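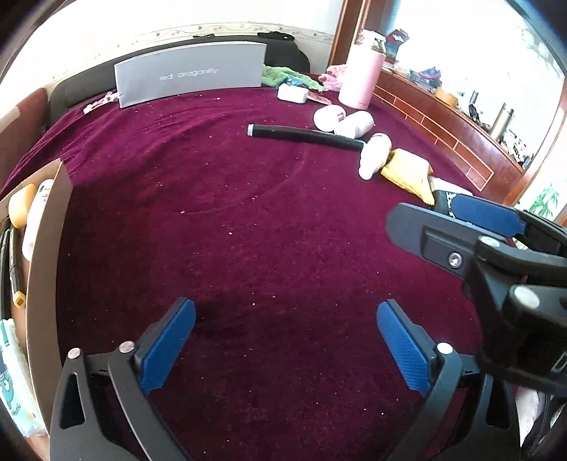 week three of collecting demos for the Grivar policy and I have opinions. task is "pick up the soft thing, put it down on the other side." sounds like nothing. 300 demos in and I still close the fingers too early half the time. Bed again for this batch, the maroon blanket with all the lint on it, and it's a good surface bc the blue pads stand out against it and I can tell at a glance if both grippers are open before I start. on the tan rug I was guessing.

anyway. stuff I wish I'd written down on day one, thread

start every take with fingers open. fully open. the Skoltell logger zeroes the width on the first reading, so if you start half closed the whole take is off and you find out at training time. ask me how I lost a Thursday

slow is fine, stopping is not. if you freeze mid reach to think, the policy learns to freeze mid reach. mine would hover over a folded cloth for 10 seconds like it forgot what it came for

do NOT tidy up between takes. I was straightening everything out after each one, and then the model only worked on straight things. leave the mess. nudge two items, go again

two hands is way harder then twice one hand. my left drifts whenever the right one is busy. started counting out loud, grab on two, lift on three. feels dumb, my bad takes dropped to 21 in the last batch

tried remote control for the same task on the Novov arms. cleaner data, no wrist wobble, but so slow. about four takes by hand for every one on the sticks. and I can't feel the cloth slip at all, I just watch it go

so for me: hand held for anything soft, remote for anything where the arm's reach matters (shelves, drawers, that awful bin)

total is 662 now counting the rug ones, which I'll probly throw out

wrists are cooked. next up is the Mosquera replay script so I can check takes the same night and not a week later. will post if it runs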